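Sodton Market Forum > Shopping and bags > Cotton bags, how do you wash them?

roosb
12 October 2026
Hello all. I have a black canvas bag which I use for the Saturday market, and after the summer it smells of onions. The label is gone. My neighbour says never wash canvas in the machine. My mother says sixty degrees and finished. Who is right?

Roel_D
Your neighbour. I washed one at forty and it came out so small that only a bread could go in. The colour went grey also. Since then I use a brush and cold water with a little soap.

deepak.v
I don't agree with Roel. I wash mine at thirty, inside out, and I have done so for years. Forty is too much for cotton, thirty is no problem. The spinning is what makes the damage, so put it low.

Roel_D
Thirty does not take away onion.

deepak.v
Vinegar does. One cup in the water, one hour before washing.

elsm
I am with Deepak for the washing, but please look first at the handles. Webbing in another colour can give its dye to the rest, or take it. I bought a Fasel bag at De Bruijn with red handles, and my white towels were pink afterwards. For black bags I worry less.
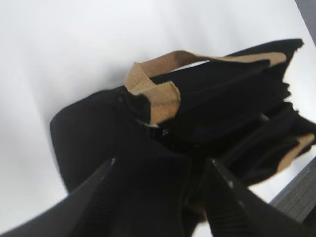
Black one, light brown handle.

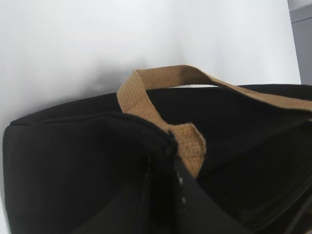 Can I dry a canvas bag in the tumble dryer?

Better not. Hang it upside down by the bottom seam, in the shade, and pull the corners straight when it is still damp. In a dryer the cotton shrinks more than the handles, and then the bag hangs crooked.

roosb
Thank you Els, this is clear. And the thick seams? They stay wet so long.

elsm
Roll it in a dry towel first and press with your knees. Next day it is dry.

Jozef M
I read all this and I think you make it too difficult. A bag is for potatoes. Mine is from the Makau shop, it was never washed, and it smells like a bag.

Roel_D
Jozef, I have stood behind you in the queue.

deepak.v
Roos, please tell us if the vinegar helped. If you try Roel's brush, do a small piece on the inside first, because hard brushing leaves pale spots on black.

roosb
I start with the vinegar tonight. The brush I keep for the bottom.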